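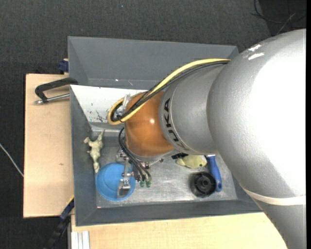
Reading time: 7 minutes

Education Policy and Public Administration
Handout for Unit 4: From National Target to School Timetable

Prepared by Kevin Ó Riain for students in the second-year policy sequence. Please read the handout before the Wednesday seminar and bring a printed or saved copy. The discussion questions at the end will be taken in the order given.

1. Purpose of the unit

Units 1 to 3 dealt with the way education goals are set by national governments and by international agreement. This unit considers what happens to a goal after it has been adopted. Students will follow a single commitment, a guaranteed year of pre-primary schooling for every child, through the stages of funding, staffing, delivery and reporting.

The unit draws on one extended case, the Dimcombe district, together with shorter comparisons to Biwott and Cletau. The readings assume that students are familiar with the terms "input," "output" and "outcome" as they were used in Unit 2. Students who missed that session should review the notes before going further.

2. Key terms

Mandate. A duty placed on a public body by law or by formal instruction. A mandate may be funded, partly funded or unfunded. The Dimcombe mandate was partly funded.

Entitlement. A benefit that a person may claim as of right. An entitlement differs from a program place in one important respect: a program may be full, while an entitlement may not be refused for lack of space.

Enrollment rate. The number of children enrolled divided by the number of children in the relevant age group. The figure depends heavily on how the age group is counted and on what date.

Attendance rate. The share of enrolled children present on a given day or over a given period. Enrollment and attendance are often confused in ministerial statements, and students are asked to keep them separate in all written work.

Catchment. The area from which a school is expected to draw its pupils.

3. The Dimcombe case

3.1 Background

Dimcombe is a mixed district with one market town and a large rural area. Before the reform, pre-primary places were offered by individual schools at the discretion of the principal. Schools in the town generally offered them. Schools in the outer parishes generally did not, and families there relied on relatives or on private arrangements.

The reform converted this uneven provision into an entitlement. Every child who reached the qualifying age before the start of the school year was to be offered a place within the district. The district education office was made responsible for finding that place, and individual schools lost the power to close their lists.

3.2 Demand

The first registration round closed in May. It produced 1031 applications, a figure well above what the district office had planned for. The planning estimate had been drawn from birth registrations and had made no allowance for families who had moved into the district after a child was born.

The pressure was not evenly spread. Schools in the market town were oversubscribed, while several rural schools had rooms available and few applicants. The office therefore faced two separate problems that appeared in the totals as one: a shortage of places in the town and a shortage of transport outside it.

3.3 Staffing

The mandate required each class to have a qualified lead teacher and one assistant. At the point of adoption the district employed 26 teachers who held the early years qualification. The implementation plan called for 69.

Three routes were used to close the gap. Primary teachers already in post were offered a conversion course, delivered in the evenings and during the long vacation. Retired teachers were invited to return on one-year contracts. New graduates were recruited through the Rullmont Fellowship, which paid part of their tuition in return for a period of service in the district.

The conversion course proved the most productive route, but it had an effect that had not been foreseen. Teachers who moved to pre-primary classes left vacancies in the lower primary grades of the same schools, and principals were reluctant to release them. Students should consider whether the staffing figure reported to the ministry, which counted only pre-primary posts, gave an accurate account of the district's position.

3.4 Funding

The ministry met 70 percent of the cost of new posts. The remaining share fell to the district, which was given no new source of revenue. The district office met its share by delaying building repairs and by merging two advisory services.

Capital costs were treated separately. Schools could apply for a single grant to adapt rooms, replace furniture and provide suitable washrooms. Applications had to be supported by a measured drawing and a signed statement from the principal. Larger schools with administrative staff applied early. Smaller schools applied late or did not apply, and the fund was closed before several of them had completed the paperwork.

3.5 Reporting

Each school submitted a return at the end of every term. The return asked for the number of children on the roll, the number of staff in post and the number of days on which the class was open. It did not ask for attendance, and it did not ask about the content or quality of instruction.

The published district summary stated that the entitlement had been met in full. This statement was correct on the definition used, under which an offer of a place counted as delivery. A family that declined an offer because the school was too far away was recorded as served.

4. Comparison with Biwott and Cletau

Biwott adopted the same entitlement but introduced it in stages. Rural catchments were admitted first and the main town last. The order was unpopular with town families, and the district board received a number of formal complaints. It did, however, allow the transport contracts to be settled before the largest group of children entered the system.

Cletau took a different course. It kept discretion with the schools and paid them a fixed sum for each child enrolled. Provision grew quickly where demand was already strong. In thinly settled areas the payment did not cover the cost of a teacher, and provision there changed very little.

Students should note that the three districts used different census dates. Direct comparison of their published enrollment rates is therefore unsafe, and essays that rely on such comparison without comment will lose marks.

5. Points for analysis

The case is intended to illustrate a general difficulty in public administration. A target is written in terms that can be counted, the responsible body arranges its work around the count, and matters outside the count receive less attention. It would be wrong to conclude that targets have no value. Before the reform, the outer parishes of Dimcombe had almost no public provision at all, and the mandate gave the district office a reason to act.

Students may find it useful to separate three questions when reading the source documents. Who holds the duty? Who holds the money? Who decides whether the duty has been met? In Dimcombe the answers were the district, mainly the ministry, and the ministry on the basis of figures supplied by the district.

A further point concerns timing. The registration round closed in May, but the staffing allocation had been fixed earlier in the year on the basis of the planning estimate. By the time the true level of demand was known, the conversion course for that year was already full.

6. Seminar discussion

Should an offer of a place be treated as delivery of an entitlement? Set out the case for each view before stating your own.

Which of the three staffing routes would you expect to be sustainable beyond the first few years, and on what evidence?

The capital grant was open to all schools on equal terms. Was it fair?

Draft one additional item for the termly school return. The item must be answerable by a principal with no administrative support.

7. Written assignment

Write a briefing note addressed to the head of the Dimcombe district education office, recommending one change to the implementation plan for the coming year. The note should identify the problem, state the recommendation, give the likely cost in general terms and name the body that would need to approve it. Tables may be attached but should not be used in place of argument.

Notes should be submitted through the department office by the end of teaching in this unit. Extensions must be requested in writing before the deadline. Sources are to be cited in the departmental style, and the district's own returns should be cited by term and by school.

Questions on the assignment may be put to Kevin Ó Riain after the seminar or during posted office hours.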